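Why Does a Sponge Clean a Plate?

Hi again! Fiona Haldane here, back at the sink, where a lot of my best questions come from.
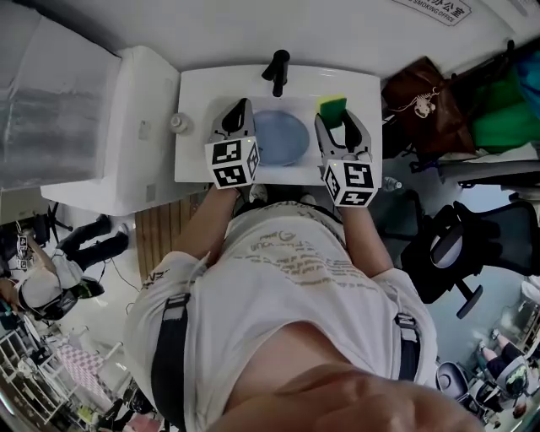
So, last time I promised Embla Boström I would answer her letter. She wrote: "Why do I have to use soap? Water is wet. Isn't that enough?" Great question, Embla! I used to argue the same thing when it was my turn to do the dishes (I lost every time).

Let's start with the water. Water is good at carrying stuff away. Crumbs, sauce, the last bit of oatmeal - if it isn't stuck on too hard, water can push it off the plate and down the drain. But water has one big problem, and that's grease. Butter, oil and bacon fat don't mix with water at all. Pour a little cooking oil into a glass of water and you'll see it float right up to the top and sit there like it owns the place.

That's where dish soap comes in. Soap is made of very, very tiny pieces called molecules, way too small to see. Each one is a bit like a tadpole. The head loves water. The tail can't stand water, but it loves grease! So when you add soap, all those tails poke into the grease and all the heads stick out into the water. Soon you have little balls of grease wrapped up in soap, and the water can carry them off. Bye, butter!

OK, but what about the sponge? A sponge is full of holes, and the holes do two jobs. First, they hold water and soap so you have some with you wherever you scrub. Second, when you squeeze, air gets mixed in and you get foam. (Foam is fun, but it isn't what does the cleaning. A plate can get perfectly clean with hardly any bubbles.) The sponge also rubs, and rubbing breaks the stuck bits loose so the soap can get at them. Some sponges have a rough side too. That's for tough jobs, and you should ask a grown-up first, as it can scratch some pans.

Gil-soo Yeom from the Ovholm school wanted to know why plates are round. Well, not all of them are! But a round plate has no corners, and corners are where food loves to hide. You can go around and around with your sponge and end up where you began.

Want to try something? You need a plate, some milk, food coloring, dish soap and a cotton swab.

Pour in enough milk to cover the bottom of the plate. Wait until it stops moving.
Add 2 drops of food coloring near the middle.
Dip the swab in dish soap and touch it to the milk, right beside the color.

Whoosh! The color zooms away from the swab. The soap is changing the way the top of the milk pulls on itself, and it's grabbing at the fat in the milk as well. Keep watching for about 30 seconds and you may see swirls. Please don't drink the milk afterward - it's soapy and it tastes awful. Pour it down the sink and wash the plate. You know how now!

Next time: Hjørdis Öberg asks why her fingers go wrinkly in the bath.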